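서비스로봇 실무 / 9월 강의 노트
제품 검토: Revden의 손잡이형 시연 수집 키트 'Ivel'

지난 시간 과제로 읽어 온 소개 자료부터 정리한다. Revden은 이 키트를 "로봇 없이 로봇을 가르치는 가장 빠른 길"이라고 부른다. 광고 문구로는 그럴듯하지만 구매 검토서에는 그대로 옮기지 말 것. 빠르다는 말에 비교 대상이 없다.

1. 무엇을 파는가
사람이 손에 쥐는 그리퍼, 거기에 붙는 카메라, 기록용 소프트웨어 Tôn의 1년 사용권. 학습은 별도 계약이고, 협력사 Ginmont가 맡는다. 견적서를 처음 받으면 이 항목이 빠져 있어서 싸 보인다. 학습까지 넣은 총액을 다시 달라고 해야 한다.

2. 성공률 89%의 의미
자료 첫 장에 크게 적힌 숫자다. 각주를 보면 물체는 두 종류, 시도는 마흔 번이다. 40회로는 89%라는 값이 나오지도 않는다. 35회 성공이면 87.5%, 36회면 90%다. 반올림을 이상하게 했거나, 일부 시도를 뺐거나, 다른 실험의 숫자를 가져온 것이다. 업체에 물었더니 "내부 기준에 따른 환산치"라는 답이 왔다. 환산식은 받지 못했다.

또 하나, 무엇을 성공으로 쳤는지가 없다. 손잡이 달린 용기를 예로 들자. 손가락이 손잡이 양옆에 놓인 것, 손잡이를 문 것, 용기를 들어 올린 것, 정해진 곳에 내려놓은 것은 전부 다른 단계다. 앞 단계에서 세면 숫자는 얼마든지 좋아진다.

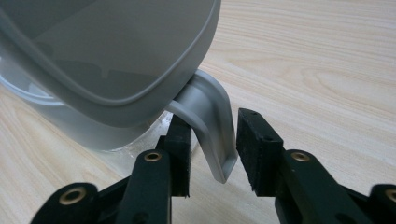 그래서 검토서에는 단계별 성공률을 따로 요구한다고 쓴다. 접근, 파지, 이동, 내려놓기. 업체가 마지막 값만 주겠다고 하면 그것도 받되, 실패한 시도의 원본 기록을 함께 달라고 한다. 편집된 홍보 영상은 근거로 치지 않는다.

3. 사람 손에서 로봇 손으로
시연하는 사람은 손목을 틀고 몸을 숙이고, 안 되면 각도를 바꾼다. 고정된 팔은 그만큼 자유롭지 않다. 시연 기록이 깨끗해도 팔이 닿지 못하는 자세가 섞여 있으면 쓸 수 없다. Ivel 설명서에는 이런 기록을 걸러 준다고 되어 있으나, 얼마나 버려지는지는 나오지 않는다. 체험판을 써 본 조에서는 거의 절반이 버려졌다고 보고했다. 한 조의 결과라서 일반화는 못 하지만 물어볼 이유는 된다.

4. 그래도 인정할 점
장비를 빨리 설치할 수 있고, 원본 파일을 공개 형식으로 내보낼 수 있다. 계약이 끝나도 데이터가 남는다는 점은 경쟁 제품보다 낫다. 단, Tôn 사용권이 만료된 뒤에도 내보내기가 되는지는 약관에 없으니 서면으로 확인할 것.

과제
2쪽 이내 구매 검토서. 결론은 구매, 보류, 거절 중 하나로 쓰고 업체에 보낼 질문을 붙인다. "향후 발전이 기대된다" 같은 문장은 감점한다.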